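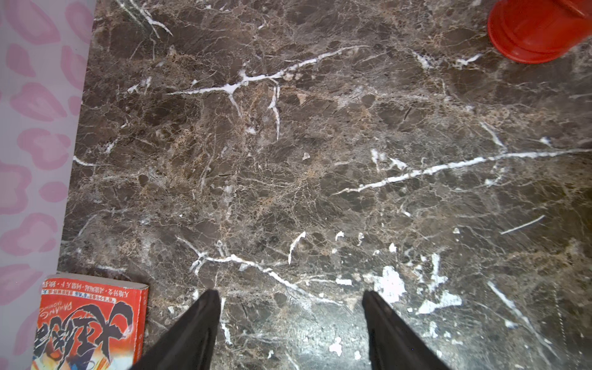 Buying a small robot arm for tabletop work: frequently asked questions

Last updated 7 Jul 2021
14 comments | 37 shares

We get much the same questions from every workshop, college and small lab that is putting together a first budget for a tabletop arm. The answers are collected on this page. Prices change, so treat the money side as a guide to where it goes, and ask for a written quote before you fill in any forms.

What should be on the first quote?

The arm, its controller, the gripper, one spare set of fingers, the wrist camera, all cables, the mounting plate and delivery. Ask for each on its own line. Suppliers often quote the arm alone and leave the gripper as "to be discussed", and the two prices can't then be compared with anybody else's.

How much should we keep back after buying the arm?

We tell people to keep a third of the total for everything else. That covers mounting, a decent computer, lighting, things to pick up, and the repairs you will need in the first year. If the arm uses up the whole budget it will sit in its box until the next one.

Is a wrist camera worth the extra money?

For picking up everyday objects, yes. A fixed camera loses sight of the object when the arm reaches over it. The wrist camera sees what is between the fingers, but not much of the rest of the table, so most buyers end up with one of each. Budget for both at the start if you can. Adding the second later usually means another round of cabling and calibration.

Which gripper should we start with?

A plain two-finger parallel gripper. Check the opening width against the largest thing you mean to lift, then check the closed position against the thinnest. The Mallico gripper we supply most often comes with straight black fingers and takes replacement tips. Suction is good for boxes and flat packets and poor on anything creased or soft.

Do we need a special table?

You need a stiff one. It doesn't have to be a lab bench. Stone, thick board and steel all work if the base of the arm can be fixed down properly. If you can't drill the top, price a clamp plate or a separate stand for the arm and let the table stand next to it.

Does the surface matter to the camera?

It can. Polished stone and glossy plastic throw back light, and a strong pattern can confuse software that was set up on a plain background. Some buyers want exactly that, as their robot will have to work in real homes. Others want to get one simple task running first and should buy a plain matt mat. Decide which you are before you spend money on lighting. Two diffused lamps placed to the sides are a sensible starting point.

What about objects to practise with?

Buy them second-hand or bring them from home. Paperback books, plastic tubs, cloths, cups and food packets will teach you more than a boxed set of test shapes. Books are a good early purchase - they are heavy for their size, the covers slide, and a thick one may be too wide for the gripper in one direction and fine in the other. Set aside a little for replacing them.

Our budget is £560. Can we do anything useful?

You can buy a small hobby arm or a used gripper, and learn a good deal about calibration and control. You can't buy an arm that will lift household objects all day. If more money is coming in a later year, we would put the £560 into cameras and a good mount now, as both will carry over.

Lease or buy?

Leasing suits a project with a fixed end. Read the clause on wear to the fingers and cables, as those are what come back damaged. If you expect to use the arm for more than two years, buying normally costs less. Prindia leases include one service visit; extra visits are charged.

How long does delivery take?

Allow 11 weeks from order to first use. The arm itself may turn up sooner, but the mounting plate and the safety paperwork tend to be what people are waiting for. Orders for the autumn term should be with us before the end of August.

Which software licence do we need?

Osus is licensed per arm and Erdős per site. With one arm, Osus is cheaper. From the third arm onwards it is the other way round. Both need a yearly renewal, so put it under running costs and not under equipment.

What do people most often forget?

Floor space for the person working next to the arm, an emergency stop within reach of where they will stand, and staff time. Setting up and resetting objects between runs takes hours every week, and somebody has to be paid for them.

Can we return an arm that doesn't suit us?

Unused and in its box, within 30 days. Once it has been bolted down we can only offer a part exchange.

Related
Choosing a stand or clamp plate
Cable lengths for wrist cameras
Replacement finger tips: sizes and fitting
Running costs worksheet
Lease terms explained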